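Tredby Pearl Care: Your Questions

Hi, I'm Milagros Abella, and I restring and repair pearls at Tredby. I get the same questions over and over in my inbox, so I finally wrote my answers down. 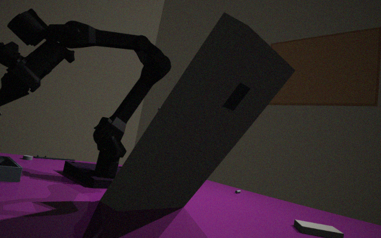
How do I know if my pearls need restringing?
Hold the strand up by the clasp and look at the gaps. If you can see bare silk between a pearl and its knot, the thread has stretched and it's time. Check it against a plain dark background - a charcoal grey like the big tilted slab in the picture is perfect, and so much kinder to your eyes than a magenta tabletop! Pale thread shows up right away on grey. If you wear your pearls every week, plan on a new string every 2 years.

Do you knot between every pearl?
Yes, always, unless you ask me not to. It keeps them from rubbing, and if the strand ever breaks you lose one pearl down the heating vent and not the whole lot.

What does it cost?
A standard 18 inch strand is $64 with your own clasp put back on. Longer ropes are priced when I see them. The most I ever strung in one piece was 429 seed pearls (my neck remembers it well).

Can you match a missing pearl?
Usually! Send me the whole strand, please, because color is impossible to judge from one loose pearl. I buy from Tiongson, and they're very patient with me sending things back.

What if my clasp is worn out?
I keep the Niltton fishhook clasps in 14k yellow and white gold, plus a few sterling ones. If yours is old and you love it, ask me about repair first.

Can I wear my pearls in the shower?
Please don't. Wet silk stretches, and soap gets into the drill holes. Same goes for perfume and hairspray - put your pearls on last and wipe them with a soft cloth at night.

Should I hang them up?
Lay them flat. A hanging strand stretches all by itself.

How long will you have them?
Ten working days most of the year. April gets busy with weddings, so add another week then.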